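**Vovley hand-held gripper pair: worth it for a two-person setup?**

Looking at the Vovley kit (two hand-held grippers, marker cubes, small camera on top) for recording tabletop chores. We'd be teaching a Cokum arm afterward. Has anyone used it for more than an afternoon? Mostly wondering about tracking and how tired your hands get.

*posted by Furnadier*

---

**savchuk_bench**

Yes, and I love this thing! We've put more than 400 recordings through ours since November and I still look forward to picking it up. The grip feels natural after 10 minutes or so of fumbling, and the jaws are good with soft stuff like cloths and sponges, which I did not expect at the price (we paid 330 for the used pair). Tracking is solid as long as the markers stay in view -- turn your wrist too far and you'll lose a few seconds.

My tips: sit down, keep only a few things on the table, and route the cable off the side before you start. Mine kept catching on my sleeve until I did that. Hands get tired at the 2 hour mark, so swap with somebody.

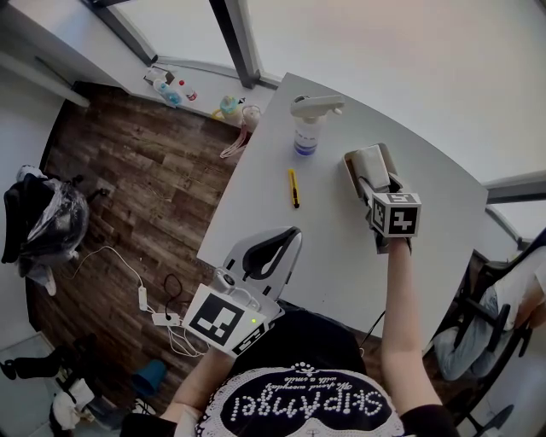

*Right gripper at the cloth (or sponge) holder, left one resting on the table edge. Spray bottle and yellow knife are still to do.*

If you're near a big window, try a few test takes at different times of day. Ours was happiest before noon.

---

**cokumfan**

works fine with the Cokum arm, you just have to redo the calibration file. the one in the box is for the older fingers

---

**tapeandties**

Never used the Vovley but I'd ask whether spare finger pads are included. Those wear out on every gripper I've owned.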